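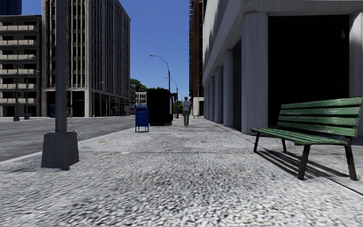

**From the Flultcombe group: teaching a delivery robot to be a good neighbor on the sidewalk**

Those of you who came to our open evening in January will remember Binta Nwachukwu's talk, which ran well past its slot and left half the room arguing over the coffee table about what a sidewalk is for. She promised us an update once there was something to report, and we are very glad to say that there is.

The question she and Kamran Bhutto have been working on sounds simple enough. A small wheeled robot has to get from one end of a block to the other. There are things along the way that stay put, like a bench, a mailbox or the heavy foot of a street lamp, and then there are people, who mostly don't. The usual planners handle the first kind well and treat the second kind as more of the same, only moving. So the robot waits until a person is close, stops dead, and then shuffles off sideways just as the person has made up their mind to go that way too. Anyone who has done that little dance in a hallway knows how it feels, and it is no nicer when your partner weighs as much as a washing machine.

Their method, which the group calls Hayat, tries to settle the matter early. When a walker is still far down the block, even if they are only a pale shape standing between the columns of one building and the dark side of some boxy structure or other, the planner already sketches a few possible routes for both parties. It then picks the one that gives away the robot's intentions soonest, so long as the detour isn't silly. Kamran likes to call this "leaning," because in the playback you can see the robot drift a little toward one side long before it has to. The walker gets the hint and keeps walking, and with any luck never thinks about it again.

All of the training so far has been done in simulation, on a set of city blocks that the team built up over the winter. Binta is fond of the street with the green bench and the blue mailbox and has it as the background on her laptop, partly because it gave them such trouble. The sun is strong there, and the bench throws a striped shadow over the pavement that the first version of the perception model took for a step down. The robot would creep up to those stripes and sulk. Deep shade caused its own problems, as you might expect, and an opening that is nearly black gives a planner very little to go on when it is trying to guess whether somebody might come out of it.

The fix was less glamorous than the planner itself. They re-rendered each block under 13 lighting conditions, from flat overcast to low evening sun, and asked the model to give the same answer about the ground every time. It took the better part of a month (and a good deal of patience from everyone who shares the computing cluster – thank you, all).

Now for the results. Over 2000 simulated crossings on blocks the planner had never been trained on, the number of runs ending in a full stop in front of a person fell by 50 percent compared with the group's older planner. Trips took 3 percent longer on average, which Binta considers a fair price and Kamran is still grumbling over. The method does least well when two walkers approach side by side, deep in conversation. It leans, they don't notice, and it ends up stopping after all. The simulated walkers are also a polite bunch on the whole, more polite than most of us before breakfast, and the team is careful to say that real people may not take the hint so readily.

That brings us to the next stage, and to a small request. The group is preparing a trial on the wide footpath at Prekutthorpe, with a second site at Riltevthorpe to follow if the first goes well. The robot will travel at a slow walking pace with a person beside it at all times, and it will carry nothing heavier than library books. They would love to have readers of this newsletter come and walk toward it – dogs, strollers and shopping carts are all very welcome, and so are pairs of friends who can't stop talking. Please leave your name at the front desk if you'd like to take part, and Binta will be in touch with the details.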